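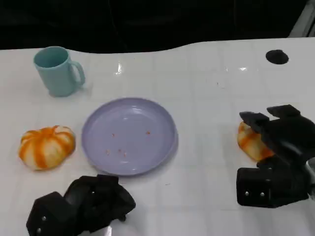
Does food turn bad the second it touches a crumb? Lots of people talk as if it does, and I'm not so sure. Take a lavender plate with a few tiny orange-red crumbs on it. It looks mucky, and you might want to push it away. But looking mucky doesn't tell you much. Germs are far too small to see, so a plate with no crumbs at all could have more of them.

Then there's the famous 2 second rule. Drop your toast, grab it fast, and it's fine. Really? Who told the germs to wait? Some can move across straight away, and damp food picks them up more easily than dry.
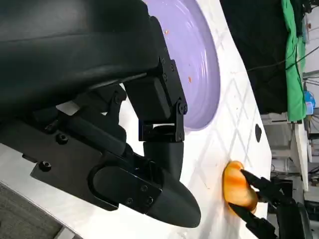

Ona Navickas wrote in to say that her gran wipes the table with a dry cloth and calls it clean, and is it? Well, it's tidier. A dry cloth moves crumbs about – it may move germs about too. Warm water and washing-up liquid do a better job.

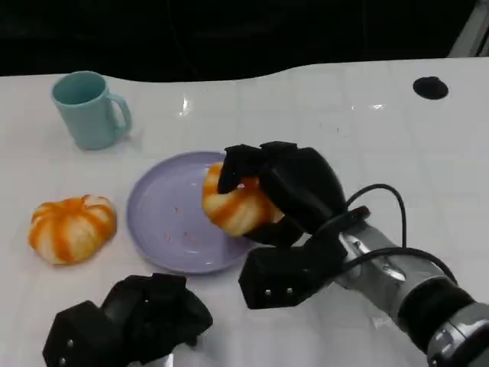
A cloth that has sat damp by the sink since Monday is no help either. Sniff it. If it smells, it needs a wash before it goes near a plate.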